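Marking Out a Floor Before the Tile Goes Down

Most lippage complaints that reach Sarmīte Kalniņš, a tile inspector in Civville, start with layout. The adhesive is usually sound. The installer measured from a wall, and the wall was not straight.

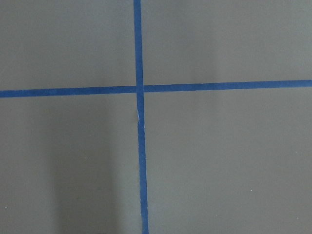

Reference lines should come from the center of the room. Find the midpoint of each wall, join opposite midpoints, and check the crossing with a 3-4-5 triangle. Chalk is standard, but painter's tape is useful for a dry trial. Two strips of blue tape crossed on a gray surface leave four rectangles of unequal size, and a strip that drifts to one side as it runs shows up at once. Lift the tape before spreading mortar.

Large rooms need more than one pair of lines. Kalniņš sets hers at every 12 tiles -- closer if the floor has a doorway on two sides.

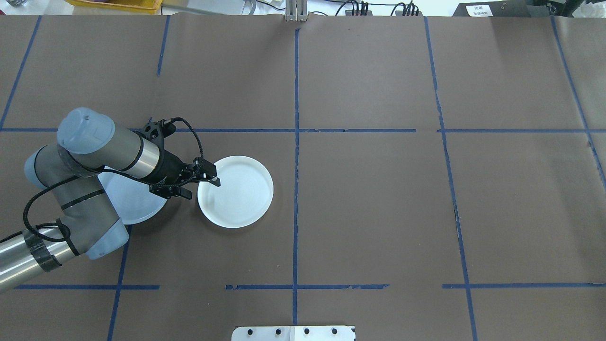

Joint width comes next. Add it to the tile size before dividing the room, or the error grows with each row. On a recent job at the Umia building, it reached 17 mm at the far wall.

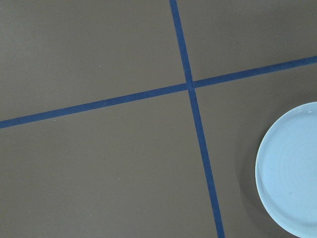
Fixed objects complicate the plan. Drains, posts and round floor boxes rarely fall on a joint. A light-blue plate set to the right of a taped cross makes a fair stand-in for one: slide it until the cuts around it look even, then trace the edge. Cut the curve with a wet saw and finish it with a rubbing stone.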